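Kestico Handheld Manipulation Club

The Kestico Handheld Manipulation Club, usually shortened to Kestico Handheld, is a student robotics club in Rakwood. Its members teach household tasks to two-armed robots by doing the tasks themselves with a gripper in each hand. It is best known for the Prurkach project, an open collection of recorded chores that has grown to 946 takes, and for its lively showing each June at the Parry Meet.

History

The club began as a line-following team and spent its early seasons on wheeled robots. Interest drifted toward arms after a member brought a pair of 3D-printed fingers to a build night and the whole room wanted a turn. Wheels were dropped entirely the next school year. The first handheld pair was heavy and pinched the thumb, and it survives on a shelf in the club room with a great many signatures on it.

Equipment and method

Members work with 2 grippers, one per hand. Square black-and-white markers fixed to the mounts let software work out where each tool is and which way it is tilted. Recording is done against real furniture, and a white desk with drawers, open shelves and a hutch has become a club favorite - it offers knobs to pull, a flat top to clear and cubbies at several heights. 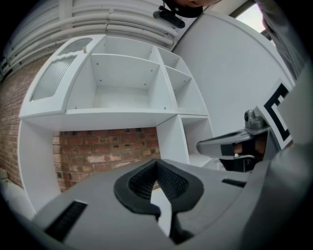
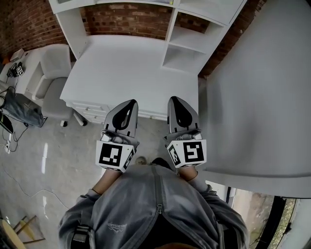
Handheld grippers at the white shelving and desk furniture, against red brick.

A take covers a single chore from start to finish. Newcomers start with drawers, then move on to sorting small items into cubbies, and finally to two-handed jobs such as folding a towel. Takes with a dropped object are kept and labeled, a habit that other student teams have since picked up. Sessions are short, as tired wrists make for sloppy data, and members swap roles between wearing the gear and keeping the log.

Prurkach project

Prurkach set out to gather 200 takes in one semester and passed that mark with weeks to spare. The recordings are sorted into 8 chore families, of which "put away" is by far the largest. Training runs take place over winter break. The first policy to open a drawer without help did so on a practice arm nicknamed Toaster, and the clip is still shown to every incoming class.

Parry Meet

The Parry Meet is a friendly contest in which student teams set their robots loose on a room they have never seen. Kestico Handheld has entered the tidying event every year since it was added. Its best finish is second place, earned with a wonderfully smooth run that ended one sock short.

See also

Parry Meet
Rakwood student clubs
Imitation learning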